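Drimen Cell 4: Simulation Setup and Maintenance Gallery
August 2022

Cell 4 is a single-arm cell used for connector and cable handling trials. The arm model, room and board are kept in one project file, and layout changes are checked there before anyone touches the hardware. Fletcher Pryor maintains the file and the service log.

Notes for this revision:

The base offset was re-entered after the Hinds mounting plate was replaced. Reach is now set to 900 mm from the base centre.

Joint limits were copied from the controller backup. The old file still carried the limits for the Cuton wrist.

Greasing interval stays at 2000 hours. The arm had logged 3280 hours at the last service, so the next one falls due at 4000.

Gripper travel is checked against the model at low speed. If the fingers close off centre, re-zero the gripper first and leave the arm calibration alone.

Approach check, rendered view
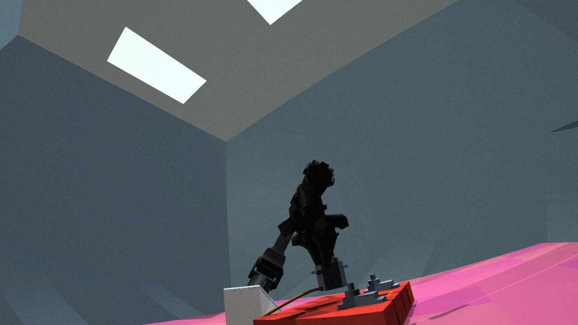
Gripper holding the dark grey block just over the rear edge of the red board, cable leading off to the left. Both blue-grey fixtures are on the right half of the board.

Project file: Drurnari share, Cell 4 folder.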